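Folding tops flat or rolling them?

sajib_k wrote:
Settle this for me please. I've started folding all our jumpers and tops on the big white table before they go in the drawer, collar last. My other half says rolling is quicker!

Verena F wrote:
Rolling every time. I got 50 bits into one drawer that way.

BeatR wrote:
Disagree, rolled ones come out looking like a dog's slept on them. Flat, and smooth it as you go.

Verena F wrote:
Only if you roll them badly, Beat :)

sajib_k wrote:
Ha. Well, I'm sticking with flat for the thick fuzzy ones, blue and yellow lot included. 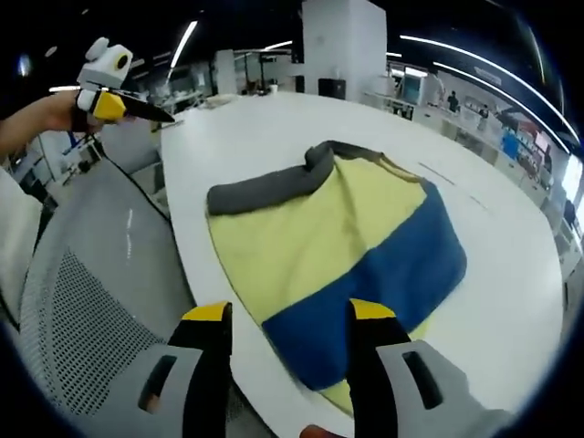
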